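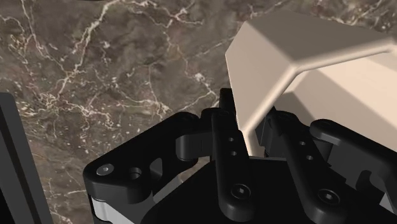
Nilton Usuga kept telling me the fingers come last, and I kept not listening. He said you start at the screws, then the linkages, and only after that do you let the thing close on anything.

Home | News | Service | Parts | Contact

Vetlow opens its gripper setup bench at Madura

Saturday, August 16, 2025

Hi all, I'm so happy to share this one! Starting today, our Madura shop has its own bench for setting up and servicing two-finger grippers, and I've been living at it since March (my coffee mug has moved in too).

We bring a gripper in every 3,000 cycles. I check the hex-socket screws at the finger bases, work the linkages by hand, wipe down the joints and look for play. Then the whole job gets rehearsed in simulation before the real cell runs, mostly boxy parts with rounded edges, and we watch how each finger comes up against the side. If the approach is off by 2 millimeters we fix it there and run it again.

Cárdenas is first in line with 13 grippers, and Pererov follows once those are back on their arms. The bench takes outside work too, so call the shop and ask for me. Bring your service log if you've got one, even a messy one!

Filed under: Shop News, Grippers & Tooling

Comments (2)

deb_m: Do you take older units with worn pivot pins?

tool_crib: We swap screws at 200 hours whether they need it or not. Curious what torque you folks use.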